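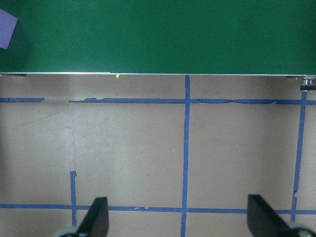 Home Guides Parts Forum

Can a robot arm put the toys away yet? Try it with one bin and a taped grid - it's so much fun!

Tape squares on the work surface first. Torn edges are fine.
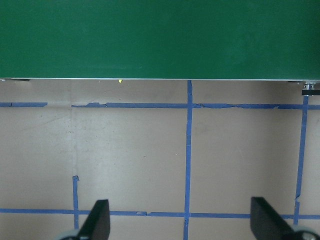 Coloretti Makers Club, Home Chores Group

Next, teach the arm one spot over the bin and save it. Go slow on the way down!

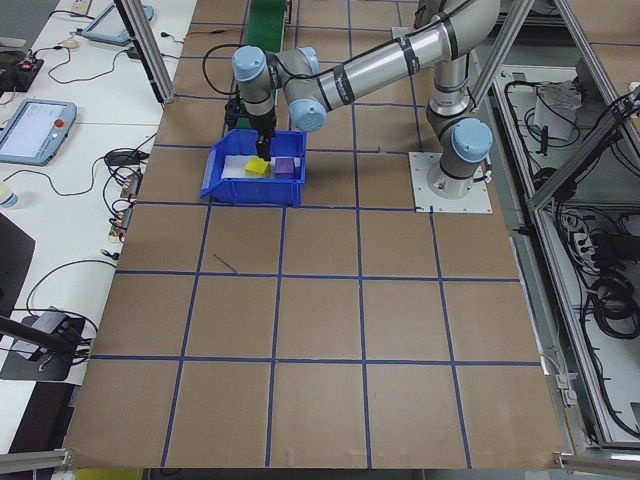 Arm over the bin, yellow and purple blocks inside.

Now run the same pick 30 times and write down every miss. Ours got to 90 percent in April with foam blocks, and I was thrilled. Socks are still a mess (we keep trying!).

Then turn a cube at an angle and run it again. 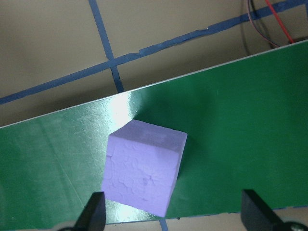

Akash Pathak wrote in that his arm does fine with blocks but gives up on spoons, and he'd still clear the table himself.

Fair enough! Spoons are next on my list - start with the big ones and open the fingers wide.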